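Rerkgate library to reopen upstairs study room with free drinks station

Rerkgate Library will reopen its upstairs study room to the public in September, with new desks, carpet throughout and a self-service drinks station where visitors can make their own tea and coffee free of charge.

The room has been closed since a leak in the roof damaged the ceiling and most of the furniture. Repairs to the roof were finished last year, but the library did not have the money to refit the room until it received a grant from the Fosard Trust, a local charity that supports reading and adult education.

Esperanza Lorente, the library manager, said the closure had been hard on people who used the room for exams and job applications.

"We have had students sitting on the stairs with laptops," she said. "Downstairs is lovely but it is noisy, especially when there is a singing session on for the under-fives. People have been very patient with us and I am pleased we can give them a date."

The study room will have 13 desks, two more than before the leak. They were supplied by Carretero, a furniture firm based on the Plekberg industrial estate, and replace a set of long tables that had been in use since the library opened. The room will also have new blinds and a separate printer, so that users no longer need to go down to the front counter to collect their pages.

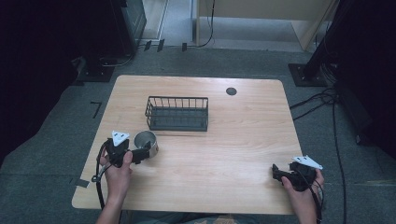 The drinks station will be run without staff. Visitors will take a cup from the station, use the hot water tap and return the cup when they have finished. Paper cups will not be provided. The library tried them downstairs two winters ago and found the bins were overflowing by lunchtime, and there were complaints about cups left on shelves. Stainless steel cups have been chosen this time, with a dark grey wire basket, open at the top, to put them in after use. Baskets will be emptied at midday and again before closing, and the cups washed in the staff kitchen on the ground floor.

Ms Lorente said the library had looked at china mugs but was worried about breakages on the stairs.

"Ours have to go up and down a flight of steps twice a day," she said. "A steel cup can be dropped and you pick it up and carry on. The basket is something one person can carry. We did not want a trolley because the lift is small and it is needed for wheelchairs and pushchairs."

The library has bought 80 cups. Tea, coffee and sugar will be paid for from the grant for the first year. After that the library may ask for a small donation, although Ms Lorente said no decision had been taken and that hot water would stay free in any case.

The desks have a pale wood finish with rounded corners, and some have a small hole in the top for laptop cables to pass through. Users asked for this in a survey carried out while the room was closed. Trailing leads were the most common complaint about the old tables, ahead of the lighting and the cold. Extra sockets have been fitted along the two longest walls. The carpet is grey and was laid in tiles, which can be lifted one at a time if there is another leak.

Opening hours for the study room will be the same as for the rest of the building, except that last entry will be 15 minutes before closing. Desks cannot be booked. A plan to let people reserve a place online was dropped after regular users said they would prefer to turn up and take their chances, as they had done before.

Food will not be allowed in the room. Drinks may be taken to the desks, but users are asked to keep them away from library books and to leave used cups in a basket before they go. Mobile phones should be on silent, and calls should be taken on the landing.

The old tables that survived the leak have been offered to schools and clubs in the area. Four have gone to the Plekberg allotment society for its meeting hut and two are still available. Anyone who would like one should ask at the front counter. They are heavy and the library cannot deliver them.

The grant application was sent in March 2018 and covered the furniture, carpet, electrical work and drinks station. It did not cover the toilets on the upper floor, which remain out of order. Visitors to the study room will need to use the ones next to the children's section until the pipework has been replaced. The library hopes to have that done before the winter but does not yet have a start date from the plumber.

A short opening event is planned for the first morning, with tea and cake served downstairs from 11 o'clock. There is no need to book. Local history talks, which used to be held in the study room in the evenings, will stay in the ground floor meeting room for now.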